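Progress report to the Owusu Fund: automated disassembly of office computers
Reporting period ending December 2023
Prepared by Akosua Lamptey, Stustska

1. Status

Work package 2 (removal of internal parts from desktop computers) is on schedule. Work package 3 (sorting and labeling) has started on paper only. The main event of the period was the demonstration for the fund's reviewers and for two staff members from Dullivis, the refurbisher that supplies our used machines. It took place in our lab and replaced the written milestone review, as agreed in September.

2. Purpose of the demonstration

The reviewers had asked to see the work on ordinary used equipment, with no changes made to the computers beyond taking off the side panel. They also asked that we show the current reach of the arm inside a crowded case, including the parts of the job we have not solved. We limited the program to one case type and did not attempt laptops.

3. Setup

The arm works over a slotted aluminum table. The tower lies on its side with the open side up. A printed fixture plate to the left of it has raised holders and slots for small parts. The gripper carries a wrist camera, and a second camera covers the whole table. Motion planning and task control run in Vodumness, our in-house software. The version shown was frozen 3 weeks before the visit so that the results could be compared with our own trial log.
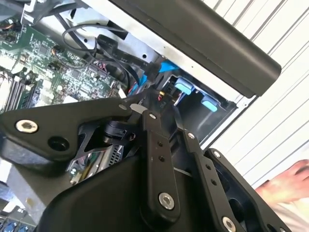
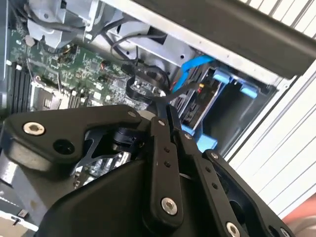 Views from the wrist camera with the gripper inside the case, then the table from the fixed camera. 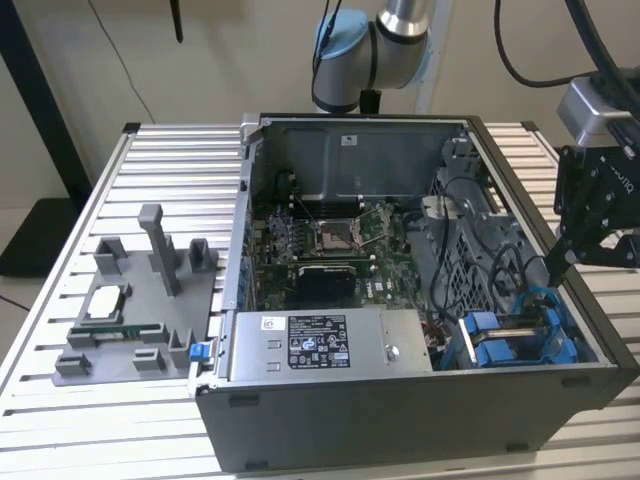

4. Results

The trial log for the period holds 156 removal attempts on memory modules. Attempts on drives are logged separately and are not included in that number. A full breakdown by fault type is in Annex A. The three faults that account for most of the lost time are these:

Loose cables. A data or power cable that lies across the approach path has to be pushed aside before the fingers can close. The planner treats cables as soft obstacles and will accept light contact, but it does not yet predict where a cable will go after it has been moved.

Finger clearance. The outer plates of the gripper are wider than the fingertips and touch the drive cage before the tips reach the lowest parts. A narrower set of plates has been drawn and is out for quotation.

Placement. Modules are set down in the fixture correctly when they are held near the middle of the long edge. When they are held off center, they tilt and catch on the slot wall.

5. Comments from the visitors

Dullivis asked for the order of removal to be changed so that drives come out first, since drives are the items they must account for individually. We can do this in Vodumness without new hardware, but it puts the cable problem at the start of the cycle. We have asked them to confirm the request in writing before we change the sequence.

The reviewers asked how the fixture would be adapted to other module lengths. At present each length needs its own printed insert. They recommended an adjustable insert, and we agree, but it is outside the current budget.

They also asked for a clear statement on the side panel. It is removed by hand, and there is no plan to automate that step under this grant.

6. Budget

Spending is within the approved lines. We request permission to move $600 from travel to materials to cover the narrower finger plates and replacement gripper screws. No other changes are requested.

7. Next period

- Install the new finger plates and repeat the memory trials with the same log format.
- Add a cable check before each approach.
- Start drive removal trials with the revised order, if confirmed.
- Deliver the draft labeling specification for work package 3.

The updated risk table is in Annex B. Item 4, supply of used towers, has been lowered from medium to low following the new agreement with Dullivis. Item 6, wear on the finger joints, remains open until the new plates have been tested.

Last updated by: A. Lamptey, revision 3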